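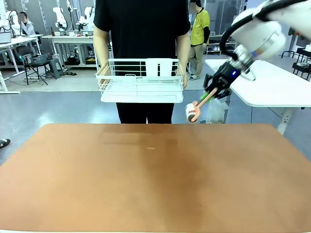
Kitchenware > Dish racks and drainers

Ticket 400, Sestcombe shop help desk
Status: open

Hello Torben, and thank you so much for writing back so quickly! I'm still puzzling over the white Gindano rack with the drip tray under it. It's a lovely thing (I had wanted one for ages), but on our kitchen counter it rocks a little whenever I put a heavy plate in, and water collects in one corner of the tray.

I did what you suggested and took everything out, wiped the feet and turned the rack end for end. Same wobble, same corner. 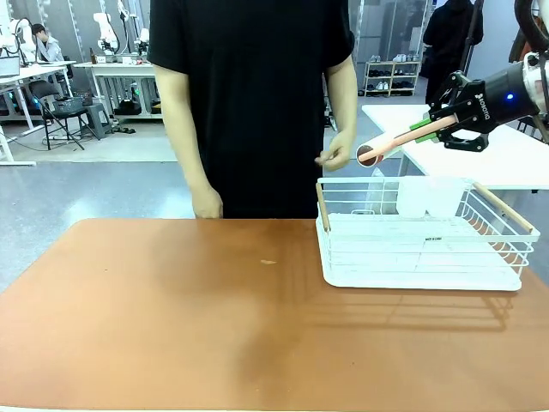 With only a couple of cups in it I don't notice any rocking at all, so perhaps it's the weight? Our dinner plates are about 32 cm across and rather heavy.

Jannik Baumgart, 3:13 pm

Reply from Torben Dreßler: Thanks, Jannik! Please try one folded sheet of paper under the low foot tonight and tell me how the plates sit. I'll ask Heitmann about a spare tray meanwhile.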